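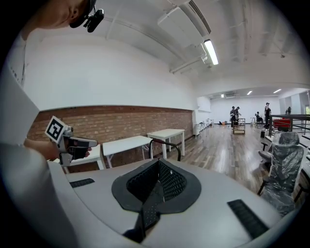
An Open Day at Virkeck

The workshop manager had been on her feet since seven when we finally sat down to talk, and she was still in a fine mood. Over 70 people had signed up to see how Virkeck teaches its machines to handle everyday things, and she had greeted a good many of them at the door herself.

"People come in expecting a robot that walks up and shakes hands," she told me, laughing. "Then we give them a gripper to hold, and they squeeze the trigger, and they don't want to give it back!"

I was the same, I admit. The hand-held grippers are friendlier than I had imagined, and the printed black-and-white marker on top — she calls it "the stamp" — helps the software work out where the tool is in the room.

The folding task, set up with cloth from Skaltex, was her favorite. "We recorded 400 tries at it in February," she said, "and I still think towels are harder than cups. My mother folds one in 2 seconds without looking."

Would she do another open day? "Oh, yes. But next time I'm wearing better shoes."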